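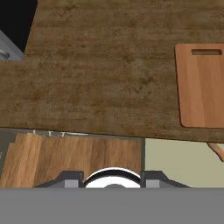
6. When the knife leaves the gripper and the run keeps going

I'm putting this section ahead of the calibration one because it's the fault I get the most mail about, and it cost me most of July. The short version: in the Flado kitchen world, the arm can lose the knife and the task script carries on as if it still has it. No error, no red text, just a happy little progress bar. On my 100-episode check, 13 runs were logged as "object held" with nothing between the fingers. Ugh.

You'll need the Hadgu controller running and the wrist view open before you start. The wrist view is the one with the flat gray band along the bottom and the gripper coming up behind it. If you can see the countertop and a bit of the cutting board, you're in the right place.

1. Pause the run. Use Pause, please don't use Reset! Reset puts every object back on its spawn point and you lose the evidence.

2. Open the object list and click the knife. Write down its height and its parent. A held knife should have the gripper as its parent. A dropped one should say "world."

3. Look at the wrist view and compare. You want to know two things: are the fingers open, and is the knife in contact with anything?

Note: the parent field lags by a few steps after a release (I've never found out why), so step forward twice before you believe it.

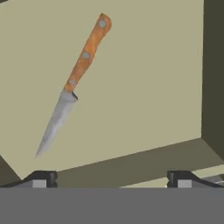 Reading time for the rest of this section: 2 minutes

The case to look for is a knife up off the ledge, tilted, with nothing touching it that you can see and a wide gap between the fingers. One paused view won't tell you if it's falling or stuck there, so:

4. Step forward 40 steps, one at a time if you can stand it, and read the height again. If it changed, gravity is working and you have a plain lost grip. Go to step 5. If it's exactly the same, the body has been frozen, and you want step 6.

5. Lost grip. Open the grip settings and raise the finger friction a notch, then rerun the same seed. Kedir Tsegaye at Endberg set his closing force to 88 and left friction alone, and that worked nicely for him with the wooden-handled knife. On my setup it pushed the handle out sideways, so I'd try friction first.

6. Frozen body. Select the knife, clear the "kinematic" box, and save the world file under a new name. Then close the controller all the way and open it again. Reloading from the menu doesn't clear the flag (ask me how long that took).

7. Turn on "Stop on lost contact" under Safety. It ships switched off. I don't love that.

Caution: if you drive a real arm from the same scripts, the way we do at Altport, don't run any knife task on it until step 7 is done and tested. The script will go right on to the carry move with the blade wherever it landed. Clear the cell, use the foam blade, and keep a hand on the stop button for the first few runs.

8. Rerun your failed seeds and check the log for "contact lost" lines. A run that stops with one of those is fine for now. A run that finishes with the parent set to "world" goes back to step 2.

Last changed 2026-08-17: added the note about the parent field lag.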